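Hurnaven Household Help > Kitchen and Table > Serving

Question 2368
Viewed 1542 times, 3 answers

How to arrange a table for cold lemon drinks so that the paper does not become wet?

Asked by Corina Ardeleanu

Hello to everybody. In July we have a small open afternoon at our building in Zeman, and I am responsible for the table with cold drinks. It is plain water with ice, lemon and a little lime, and for the adults also white wine with soda. People come one by one during the afternoon and take a drink by themselves, so I will not stand there and pour for each person.

I want to cover the table with brown paper from a roll, as I did last year. I like how it looks and afterwards it goes to recycling in one piece. But last year the paper was soft after the first hour. The ice was in a glass bowl, the bowl became wet on the outside, and under it there was a dark round place that finally tore. Also the lemon was cut directly there and the juice ran everywhere. When somebody lifted the knife, a piece of paper came with it.

My questions are these:

1. What do I put under the ice bowl? I have cork mats, but they are small and they also take water.

2. Is it better to cut all the lemons in the kitchen before, or to leave a board and a knife on the table? Cut lemon looks dry after some time, and I don't like to throw it away.

3. Where do the glasses stand so that nobody reaches over the ice with a sleeve?

I have one larger white plastic tray, light, with a small rim. It has a print with a speech bubble that says "hi~", so it is more for children maybe, but it is clean and I would like to use it if it is useful for something. I have also a metal tray.

The table is long but not deep, and one long side must stay free for people to pass. Please no advice to buy a drinks dispenser. We had one from Nolach and the tap was dripping from the first day.

Thank you for your time.

Answer 1 (marked as helpful by 11 readers)
by pantry_shelf

Good afternoon. I do this kind of table four or five times in the summer, so I will try to answer in your order.

The ice bowl. The water on the outside of the bowl comes from the air, and you cannot stop it with a mat that is smaller than the bowl. You need something with a rim. Your plastic tray is very good for this if the floor is flat and the bowl does not tip. Put one folded kitchen towel on the tray, then the bowl on the towel. Change the towel when it is heavy. A plastic bowl sweats less than metal or glass, so if you have a choice, use plastic.

Do not fill the bowl to the top. I fill it two thirds and keep the other ice in the freezer or in a cool box under the table. A small quantity of ice which you renew is better than a large quantity which becomes soup. And pour out the melted water each time before you put new ice, otherwise the new ice melts faster.

Leave the scoop in the bowl with the handle outside, in the direction from which the people come. If you put the scoop next to the bowl, you have a new wet place on your paper.

The lemons. Do a mixture. Slice two lemons in the kitchen shortly before the start, and leave one whole lime or lemon with the board for later. The slices stay nice for one hour, longer if you cover them with a damp cloth. For the table I prefer a plastic knife with small teeth. It is enough for a lemon, and with children in the room I am more calm. The board should have its own place and not share it with bread or cheese.

Under the board you can put a second layer of the brown paper, a little larger than the board. When it is wet, you pull it out and the table below is still clean. I do the same below the glasses.

The glasses. Put them at the end where people arrive, before the ice. So the order is glass, ice, lemon, water. If you put the glasses after the ice, the people go back, and then you have the sleeves in the bowl.

Answer 2
by Tibi

just use a oilcloth under the paper. we always did it like this. Paper can be wet, who cares, the table is dry

Comment from Corina Ardeleanu: Thank you, the table is not a problem, it has a hard surface. It is the paper which tears that I don't like. But I will remember the oilcloth for my mother, she has a wooden table.

Comment from pantry_shelf: Oilcloth below paper can also hold the water, and the paper stays wet longer. With a rim on the tray it should not be necessary.

Answer 3
by Corina Ardeleanu (author of the question)

I come back with an answer to my own question, so that other people can see how I decided. I put the things on the table some time before the event, only to test the places, and I moved them several times.

The paper: one long piece, a little more than the table needs, fixed below with tape. I tried first two pieces with an overlap, but the overlap catches the bottom of the board when you push it.

The ice: I changed to my pink bowl, and the metal scoop stays inside with the handle looking to the side. In the end I tried the white tray in two places. For the bowl it is good as pantry_shelf writes, with the towel. But I like it also as a place where people can leave a used glass, since the rim keeps the drops. I am still thinking about it. If I find a second tray, I will do both.

The lemon: a light bamboo board, to the side of the bowl, with a few slices, one small lime and a yellow plastic knife. I keep a little bowl with a spoon there too, mint green, for sugar. Some neighbors ask for sugar in the lemon water, and 200 grams was enough last year.

The wine glasses: I lay them down on the metal tray. Standing glasses on a light tray made me nervous when I carried it. They can be put up when the people come.

For the cloth, I took a gray one with a pink edge and folded it near the board. One cloth for hands, and the kitchen towels for water. Please separate them, or at the end everything smells of lemon and nothing is dry.

The mug tree is only for the persons who want tea. Maybe it goes to another table, I have to see how much space it takes.

Two photos, the white tray and the table: 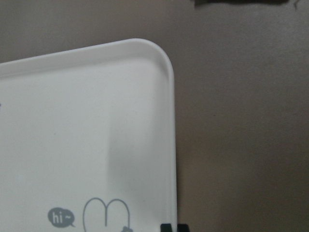
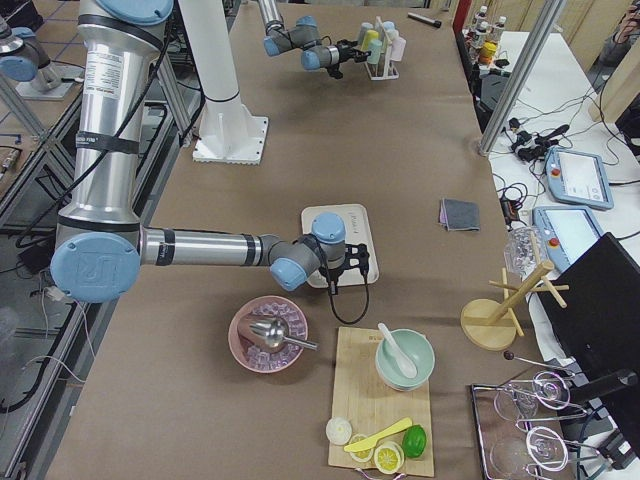
Comments on answer 3

pantry_shelf: Very nice, thank you for coming back. I would move the cloth closer to the ice, because the hands are wet there first. And for the used glasses, a larger tray than you think. They come all in the same moment.

Corina Ardeleanu: Yes, this is true. Last year they stood even on the window.

Maren_k: Where did you buy the roll of paper? In my shop it is only the thin kind for parcels.

Corina Ardeleanu: At Grulness, in the department for painting. It is sold for covering the floor and is stronger than the gift paper. Check that it has no wax on one side, the tape does not hold on it.

Maren_k: Thanks, I will look there.

Similar questions

How to keep sliced lemon fresh without plastic foil
Marks from wine glasses on a paper tablecloth
How much ice do I need for an afternoon with thirty guests?
Bamboo board smells of onion after washing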